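Rules of Conduct for a Delivery Robot on Shared Park Paths
Student project report, module Mobile Systems in Public Space
Authors: Severino Figueroa and Candela Lorente
Submitted: 2020-01-17

1. Background

Our project started with a simple question from our supervisor: if a small wheeled robot drives on a path where people walk, which rules must it follow? We have a robot for teaching use, which the students call Rilent. The programme that drives it was written by an earlier group and is named Brorkura. That group worked on how the robot finds its way. Their report says very little about how it should behave, and we decided to take this part.

We read rules for pedestrians, for bicycles and for electric wheelchairs. None of them fits completely. The robot is slow like a walker, but it cannot look a person in the eye and it cannot say sorry. For this reason we wrote our own code of practice, for the paths of the Pismont park only.

2. The code of practice

The final version has 8 rules. The first version had more, but some of them said the same thing twice and we joined them.

Rule 1. A person on foot always goes first. The robot stops and waits, also when it was there before.
Rule 2. The operator walks with the robot and carries the stop button in the hand, never in the bag.
Rule 3. The robot keeps to walking speed. Near a bench or a gate it goes slower.
Rule 4. The robot stays on the paving. If it must leave the paving, the operator takes over.
Rule 5. A change of light on the ground is no reason to brake hard. The robot may slow down, and then it must continue evenly.
Rule 6. When the front camera is dazzled by the sun, the robot goes at half speed until the other sensors confirm that the way is free.
Rule 7. Dogs count as persons.
Rule 8. Every stop which the operator did not expect is written in the log on the same day.

Rule 7 made some people laugh in our presentation, but we want to keep it. A dog on a long lead can be on one side of the path and its owner on the other side.

3. How we worked with the rules

We drove the same route many times in August. Candela walked as operator and Severino wrote the log, and after each round we changed places. The log has 2532 lines, and most of them are of no interest. We marked by hand every line where the robot slowed down or stopped, and then we asked which rule was used and if the rule was clear.

Rule 5 gave us the most work. In the first week the robot braked at strong shadows as if they were holes. A cyclist behind it would have had a real problem. We changed a threshold in Brorkura and repeated the route, and after this the hard stops became rare. Rule 4 was difficult in another way, as the border between paving and ground is not equally clear everywhere. We now ask for a distance of 50 centimetres from the border, and more where there is loose material beside the path.

Our tutor, Dr Garrido, asked why we do not give the exact speed in Rule 3. We had a number in the draft. We took it out because the operator cannot read it while walking, but every operator knows what walking speed is.

The paths on the route, with sun and tree shadow as meant in Rules 5 and 6:

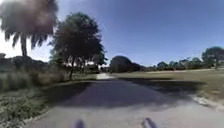
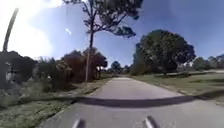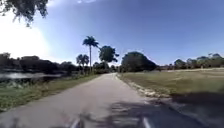
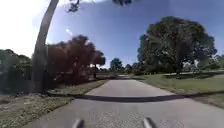
4. Limits and open points

The code was tried on one route, by two operators who also wrote it. This is a weak point, and we know it. We gave the text to 5 students from other groups and asked them to explain each rule in their own words. Rule 6 was misunderstood most often. Two of them thought that the robot must stop completely.

We did not drive in rain or after dark, so the code says nothing on these conditions. Until somebody has tested them, our advice is to leave the robot inside. The log and the older versions of the rules are in the project folder, and the next group may change the text if they write down the reason for each change.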